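Small Arms, Small Chores: Project Report
Pranach Technical College, Applied Mechatronics
Submitted June 24, 2023

1. Question

Several vendors now present low-cost arms as household helpers. Our project asked a narrower question: can a desk-mounted arm built from printed parts and hobby servos clear small objects from a work surface without a person stepping in?

2. Method

The control software, Ki, runs on a laptop and sends joint targets to the servos. It was trained on 70 demonstrations recorded in May. Each demonstration covered one pick, one carry and one release into a bowl. Testing used 45 trials with a single block, placed by hand at a new position each time. A trial ended when the block was in the bowl or when the operator pressed stop.

A second test was planned with the object set from the Sulladis workshop in Woltau (screws, caps, folded cloth). Only the caps and the cloth were tried -- the screws were too thin for the fingers to hold.

3. Results

The arm finished most of the block trials. In 7 trials it closed the gripper too early and pushed the block away. In 5 more it lifted the block but let go short of the bowl. Cloth failed in every attempt. Caps worked only when they stood on edge.

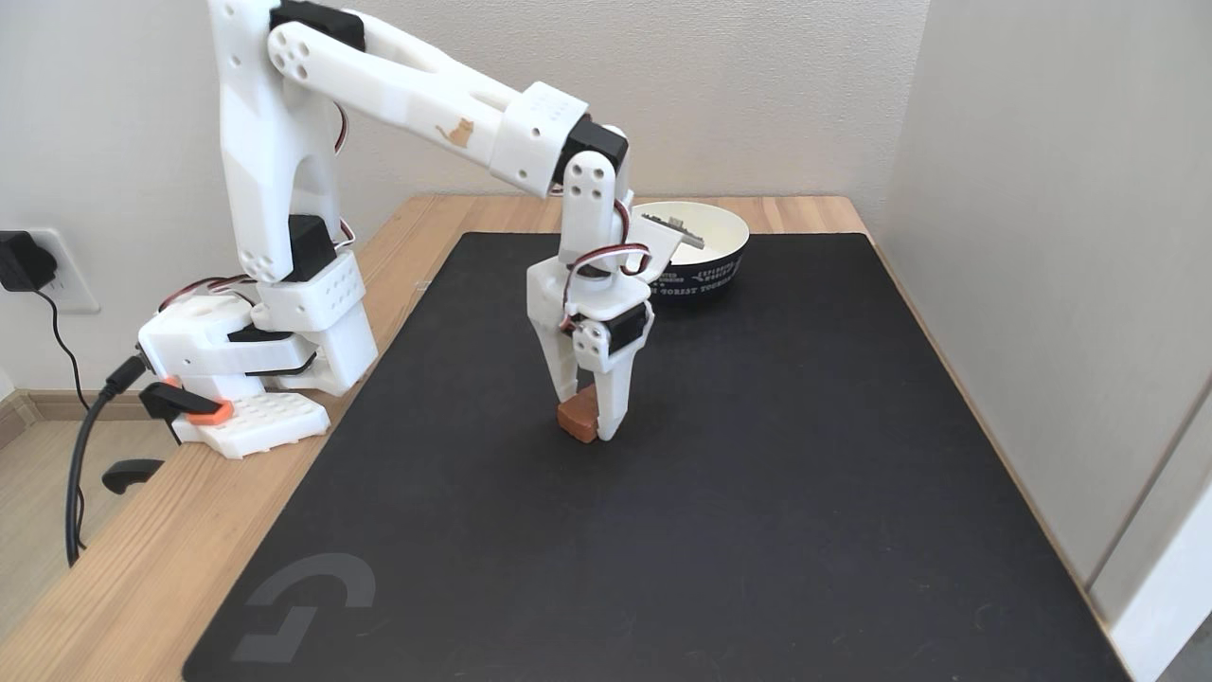

Figure 1. Gripper closed on the block, with the bowl behind it at the back of the pad.

4. Discussion

Errors were larger at full reach, where play in the shoulder and elbow adds up at the fingertips. Stiffer joints would help, but the cloth failures point to a sensing problem. The servos report position and load, and neither signal separates a thin fold of fabric from a missed grasp.

On this evidence, sorting rigid parts of one known size is within range of such an arm. General tidying is not. Further work should repeat the cap test with a wrist camera and a fixed time limit per trial.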